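Zwischenbericht Sortimentsaufnahme Importsnacks, Standort Clevusau
Stand: 2020-10-26

1. Gegenstand

Der Bericht umfasst die Arbeiten im zweiten Förderabschnitt. Aufgenommen wird die gemischte Kartonware des Lieferanten Nakari, vorwiegend einzeln verpackte Snacks mit chinesischer Originalbeschriftung. Ziel bleibt ein Artikelstamm, in dem jede Packung mit Originalname, Umschrift, deutscher Bezeichnung, Nettogewicht und Packungsart geführt wird. Die Datenbankstruktur wurde unverändert aus dem ersten Abschnitt übernommen.

2. Stand der Erfassung

Bis zum Stichtag wurden 1798 Einzelpackungen erfasst und 393 Artikeln zugeordnet. Offen sind 167 Packungen, überwiegend Kleinstformate mit unvollständigem oder verknittertem Aufdruck. Die Ware lagert weiterhin unsortiert in offenen Kartons. Eine Vorsortierung nach Warengruppe wurde im Oktober erprobt und wieder eingestellt, der Zeitgewinn bei der Erfassung lag unter dem Aufwand für das Umpacken.

Fleischsnacks werden als eigene Gruppe geführt. Bei den Entenflügeln der Marke 世代双雄 steht die Umschrift "xiangla yachi" bereits auf dem Beutel und wurde ohne Änderung in das Feld Umschrift übernommen. Bei den meisten übrigen Artikeln muss sie von Hand ergänzt werden. 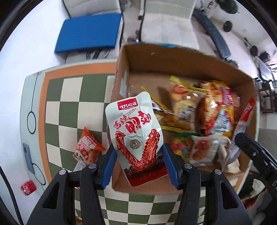 Für die Packungsart gelten derzeit 8 Schlüssel. Stangenförmige Kleinpackungen hatten anfangs keinen eigenen und liefen unter "Sonstige". Sie sind inzwischen umgeschlüsselt, die Altdatensätze wurden nachgezogen. Süßwaren und Instantnudeln bleiben im selben Bestand, werden in der Auswertung aber getrennt ausgewiesen.

3. Abweichungen vom Arbeitsplan

Die Gewichtsangaben erfordern mehr Zeit als kalkuliert. Auf kleinen Folienpackungen ist der Druck fein, und die Angabe steht je nach Hersteller an anderer Stelle. Bei den Fischsnacks 劲仔 (深海小鱼, Geschmacksrichtung 麻辣味) ist ein Nettogewicht von 12 Gramm aufgedruckt. Solche Artikel werden mit dem Packungsgewicht angelegt, Angaben auf Umverpackungen bleiben unberücksichtigt.

Ungeklärt war bis zuletzt, ob die Geschmacksrichtung ein eigenes Feld erhält oder Teil der Artikelbezeichnung bleibt. Die Projektpartner Herrera und Mikthorpe wurden dazu schriftlich befragt.
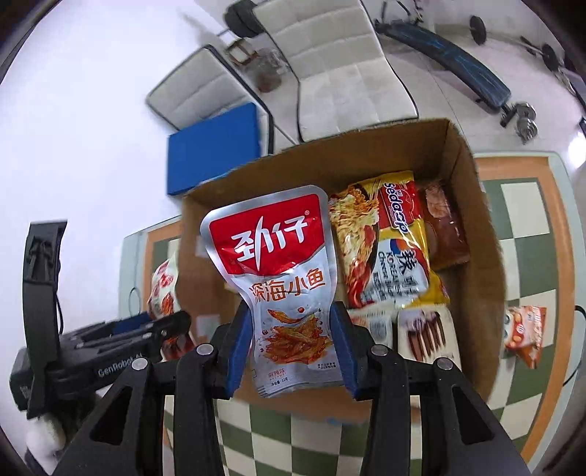

Herrera spricht sich für ein eigenes Feld aus, weil sich Varianten desselben Artikels sonst nur über die Volltextsuche finden ließen - im Verkauf werde fast immer nach der Schärfe gefragt. Die deutsche Übersetzung könne nachgereicht werden, das Original müsse aber von Anfang an im Datensatz stehen.

Dem wird gefolgt. Mikthorpe hat keine Einwände erhoben, bittet jedoch um eine feste Werteliste. Der Entwurf liegt vor und wird mit der nächsten Datenlieferung verschickt.

4. Weiteres Vorgehen

Zunächst werden die offenen Packungen abgearbeitet. Nicht lesbare Aufdrucke erhalten den Status "ungeprüft" und gehen gesammelt an Nakari zur Klärung. Danach folgt der Abgleich auf Dubletten. Zusätzliche Mittel werden nicht beantragt - der Mehraufwand bei den Gewichtsangaben wird aus der Position Umpacken gedeckt.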